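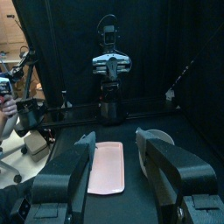 Pink tray between the gripper fingers, with a second arm at the far side of the table.

Workshop Tips: Sharing a Bench with Robot Arms

The Broltow workshop has moved much of its tray handling to robot arms. Staff who once set out trays by hand now prepare the bench, watch the run and step in when a part is missed. The advice in this section was collected by Thibault Renaud, bench supervisor, and applies to both shifts.

Before a run

Clear the tabletop of everything the task does not call for. Trays and dishes should stand apart, with a strip of open surface between them wide enough for a finger to pass down.

Wipe the table with a barely damp cloth. Spray cleaner is not to be used near the mounts.

Check the covering on each fingertip. A worn tip may stay in service for light trays. Once the covering no longer lies flat under a thumb, replace both tips together and enter the change in the bench log. The stores counter keeps Vetard tips in packs of 80.

During a run

Keep hands, sleeves and lanyards outside the reach of the arms. Rolling chairs belong behind the floor line — a caster on a cable has stopped more runs than any fault in the software.

A dropped tray is left where it falls until the arm has been paused.

What changes for staff

A bench attendant formerly placed 400 trays in a shift. The same attendant now oversees two benches and handles only the trays that are set aside. Wrist complaints have fallen, but several employees report tired eyes and stiff necks. Attendants should therefore change benches every two hours, and may ask to do so sooner.

No position has been graded down as a result of the change. Training in basic arm setup is held on Thursday in Room 412 and counts as paid time.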